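Stokley work table in white - five stars from me

I've had this table since November and I'm still pleased every time I walk in and see it. I wanted one big clear surface for cutting out patterns, and after years of kneeling on the carpet it feels like pure luxury! It cost me 200 with delivery, and the Jesico one I nearly bought was a good bit smaller for the same money.

Putting it together took an evening. The leg bolts are fiddly and the leaflet is hopeless, so I rang my friend Toàn Bùi and he talked me through the second pair of legs. Once it was up it didn't budge. I lean on it, I drag heavy cloth across it, I've even stood on it to change a bulb (don't tell Stokley) and there's no wobble at all.

My one worry was the white top, as I'm not a tidy worker and I was sure it would look dreadful by spring. It does pick up marks. There are faint scuffs and smudges here and there, a few of them greyish, but the finish is matt and you have to go looking for them. Colours show up beautifully against it too - my royal blue board fairly jumps out, and even the tiny metal fasteners at its two back corners are easy to spot. I'd buy the same table again tomorrow, and in white.
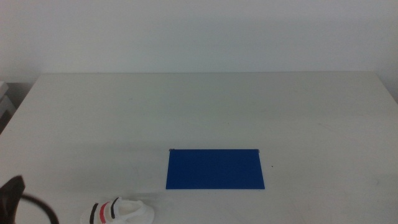
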